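I bought the Lidorwood memory book when my grandfather died, mostly because I had 20 minutes to find something for the guest table and it was on the shelf at Doležal. It holds 100 names, and we filled it! The paper is thick enough that Grandpa's old fishing buddies could press as hard as they liked (and they did).

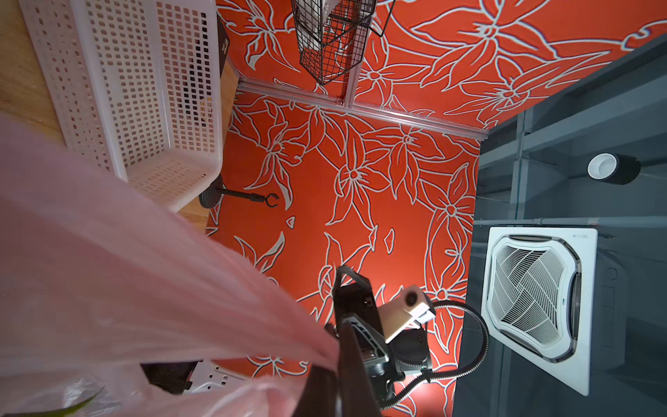 The pages for stories are my favorite part, though I wish there were more of them. My aunt wrote so much she ended up on the back cover. The ribbon frayed by July, so one star off for that.

Kyu-ri Gil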